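Startseite Hardware Werkstatt Glossar Wartung Kontakt
Suchbegriff eingeben Suchen

Innenverkabelung (Desktop-Computer)

Als Innenverkabelung bezeichnet man die Gesamtheit der Leitungen, die im Gehäuse eines Desktop-Computers das Netzteil, die Hauptplatine, die Laufwerke und die Lüfter miteinander verbinden. Sie gehört zu den Teilen des Rechners, die man im Alltag nie zu Gesicht bekommt und denen man erst begegnet, wenn eine Festplatte getauscht, ein Lüfter erneuert oder ein altes Gerät zerlegt werden soll. Wer dann zum ersten Mal die Seitenwand abnimmt, steht meist vor einem recht bunten Durcheinander, das sich bei ruhiger Betrachtung aber erstaunlich gut lesen lässt.

Aufbau des Gehäuses

Das klassische Tower-Gehäuse besteht aus einem Rahmen aus Stahlblech, in dem das Netzteil, die Hauptplatine und die Laufwerkskäfige ihre festen Plätze haben. Die Rückwand nimmt die Anschlüsse der Platine und in vielen Fällen einen Gehäuselüfter auf, während die Laufwerke gegenüber, also zur Vorderseite hin, untergebracht sind. Zwischen diesen beiden Bereichen müssen die Leitungen den Innenraum überqueren, und so ist es zu erklären, dass selbst in einem geräumigen Gehäuse die Mitte fast immer von Kabeln belegt wird.

Zum Arbeiten legt man den Tower gern auf die Seite, so dass die Hauptplatine unten liegt und die offene Seite nach oben zeigt. Man kommt auf diese Weise von allen Seiten bequem heran, und kleine Schrauben fallen schlimmstenfalls ins Gehäuse und nicht unter die Werkbank. 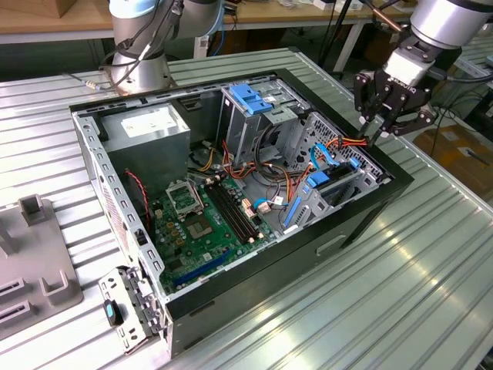 Geöffneter Desktop-Tower auf einem Arbeitstisch aus gewelltem Metall, mit Netzteil, Hauptplatine und Laufwerkskäfigen. Der Prozessorsockel ist aufgeklappt.

Stromversorgung

Vom Netzteil geht ein ganzes Bündel farbiger Adern aus. Die Farben folgen bei Netzteilen nach dem ATX-Standard einer festen Ordnung, die man sich mit ein wenig Übung schnell einprägt: Gelb führt 12 Volt, Rot 5 Volt und Orange 3,3 Volt, Schwarz ist stets die Masse. Neuere Netzteile haben häufig durchgehend schwarze Leitungen, was ordentlicher aussieht, die Fehlersuche mit dem Messgerät aber nicht eben leichter macht.

Laufwerke mit SATA-Anschluss erhalten ihren Strom über einen flachen, länglichen Stecker, der durch eine L-förmige Nase gegen falsches Einstecken gesichert ist. Ältere Laufwerke verwenden einen vierpoligen, deutlich größeren Stecker, der sehr fest sitzen kann. In beiden Fällen gilt, dass am Steckergehäuse gezogen wird und niemals an den Adern. Henk Van Dijk, dessen Werkstattheft »Der offene Tower« in der Reihe des Kleinverlags Makell erschienen ist, empfiehlt ein leichtes Hin- und Herwiegen entlang der langen Seite – eine Methode, die etwas Geduld verlangt und den Stecker schont.

Datenleitungen

Die Daten der Laufwerke laufen über eigene, schmale SATA-Kabel. Sie sind oft rot, blau oder schwarz gefärbt, wobei die Farbe hier keinerlei technische Bedeutung hat und allein vom Hersteller abhängt. Viele Kabel tragen ein kleines Etikett oder einen Aufdruck. Wer mehrere Laufwerke betreibt, tut gut daran, zusätzlich ein eigenes Schildchen anzubringen, auf dem die Nummer des Anschlusses vermerkt ist.

Im Handel sind gerade und abgewinkelte Ausführungen erhältlich. Ein um 90 Grad abgewinkelter Stecker ist dort hilfreich, wo zwischen Laufwerk und Seitenwand nur wenig Raum bleibt. Enge Knicke sollte man den Datenkabeln nicht zumuten; eine weite Schlaufe ist allemal besser, auch wenn sie ein wenig mehr Platz beansprucht.
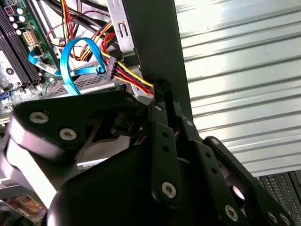

Blaue SATA-Datenkabel und gelbe, rote und schwarze Stromadern neben der Hauptplatine. Hinter den Leitungen liegt eine silberfarbene Laufwerkshalterung.

Laufwerkskäfige und Halterungen

Die Käfige sind in der Regel gelochte Blechrahmen, in die das Laufwerk eingeschoben oder eingeschraubt wird. Bei werkzeuglosen Systemen übernehmen Kunststoffriegel die Aufgabe der Schrauben. Farbige Riegel, etwa in Blau, sind als Bedienhilfe gedacht: Was farbig ist, darf mit der Hand bewegt werden. Bei betagten Geräten kann der Kunststoff spröde sein, und man drückt ihn besser mit der flachen Fingerkuppe als mit dem Schraubendreher.

Ausbau und Wiederverwertung

Vor jeder Arbeit wird der Rechner vom Stromnetz getrennt und der Einschaltknopf noch einmal gedrückt, damit sich Restladungen abbauen. Danach hat sich eine Reihenfolge von außen nach innen bewährt:

Datenkabel an Laufwerk und Platine lösen
Stromstecker der Laufwerke abziehen
Laufwerke mitsamt Träger herausnehmen
Lüfterleitungen und Platinenstecker trennen
Netzteil losschrauben und mit dem Kabelbaum herausheben

In der Wiederverwertung lohnt sich das sortenreine Trennen, denn Kupferadern, Stahlblech und Leiterplatten gehen unterschiedliche Wege. Der Zerlegebetrieb Lesgate gibt in seinem Jahresheft an, in einem Jahr 2.085 Desktop-Rechner von Hand geöffnet zu haben; für den Kabelbaum allein werden dort rund 16 Minuten veranschlagt. Darnell Quintanilla, der für den Betrieb die Arbeitsblätter verfasst hat, weist darin freundlich, aber bestimmt darauf hin, dass unbeschädigte Datenkabel in die Ersatzteilkiste gehören – sie werden immer wieder gebraucht.

Siehe auch: Netzteil, Hauptplatine, Gehäuselüfter, Laufwerksschacht

Zuletzt aktualisiert: August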